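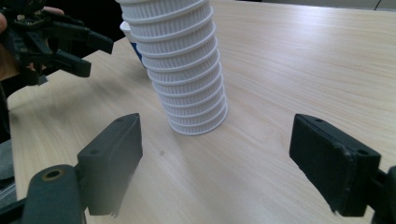 Drorby cup-stacking set

Hi! This is the README for the cup-stacking recordings I've been making in the shared workshop on Okier Street, with a pair of hand-held grippers I built from printed parts and way too many screws. If you only want to download the thing, skip to "What's in the folder."

Why cups

They're cheap, they nest, and they're surprisingly mean to a gripper. Squeeze too hard and the wall buckles, too soft and the whole stack slides out. I wanted a task I could set up on a table in a minute and mess up all evening without breaking anything (cups excepted).

What's in the folder

There are 515 episodes, one subfolder each, with video and a small text file of finger widths. I threw out 97 more before I got here, mostly for sync trouble. Frame rate is 10 per second, so don't expect anything smooth. Splits are in splits.txt, and please use those if you want to compare numbers with mine!

The grippers

Both are the Wijaya design, version 11, black fingers with flat pads that bolt on. The pads wear and I swap them when I feel like it, so grip isn't consistent across the set. I didn't log the swaps. Sorry, I should have, and the next batch will.

Known problems

Episodes recorded in February have the left and right width columns flipped. The loader fixes this if you pass the flip option. White cups on a pale table also gave my segmentation script fits near the rims, and I still haven't sorted that out.

Using it

Do whatever you like with it, just mention Drorby somewhere. The training code lives in the Distodmont repo, and bug reports go there too.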